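Plonum Room Notes: Chairs and Laundry Corner

README for the furniture and room-layout set, July release 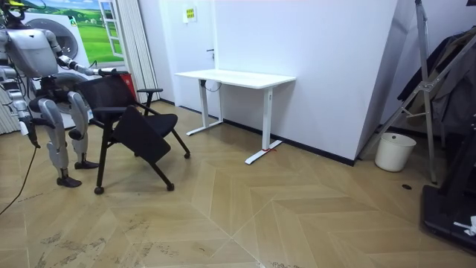 Black office chair on casters, tipped, beside the front-loading washing machine and the window mural.

Contents

The set holds 986 stills of household and office furniture in small mixed-use rooms. Of these, 318 show seating and 125 show a washing machine or other large appliance. The remainder are storage, tables and soft furnishings. Each still has one row in rooms.csv and one short text note in the notes folder.

Room

The room is known in the files as Donnelly. It has a white washing machine with a round grey door, a painted landscape on the wall (green fields, trees, blue sky with clouds) and long cream curtains. The mural includes a painted window with a white frame. It is labelled "mural", never "window". Version 1 got this wrong in a number of rows — see Changes.

Chair labels

chair_type: office, dining, stool, folding, other
back: mesh, fabric, solid, unclear
seat: down, folded, missing, unclear
arms: 0, 1, 2, unclear
base: casters, feet, sled, unclear
pose: upright, tipped, on side, stacked

The chair in the still above is entered as office, back unclear, base casters, pose tipped. Mesh and dark woven fabric are hard to tell apart at this size, so "unclear" is the correct value unless the weave can be seen. The seat is entered as folded. Arms are counted only where visible; a hidden arm is not assumed from symmetry.

A chair with any caster off the floor is not automatically "tipped". Use the angle of the back and legs together.

Partly hidden items

Items behind a chair or curtain are labelled when at least half of the outline can be followed. Smaller patches go in the free-text field by colour only, for example "red object behind chair". Do not guess at a function.

Curtains are one item per hanging section, even where two sections share a rail.

Files

rooms.csv — one row per still, UTF-8, comma separated
notes/ — plain text, same base name as the still
labels.txt — permitted values for every field
stills/ — JPEG, sorted by room name (Donnelly, Sundus, Bridalora)

Changes

Version 2: painted windows moved to "mural". "Folded" added to the seat field. Duplicate rows removed from Sundus.

Known problems

Cream and white are used inconsistently for curtains in Bridalora. Some notes still use "wheels" where the field value is "casters". Search for both.

Contact

Corrections to Beverley Bright, Plonum, quoting the file name and the field.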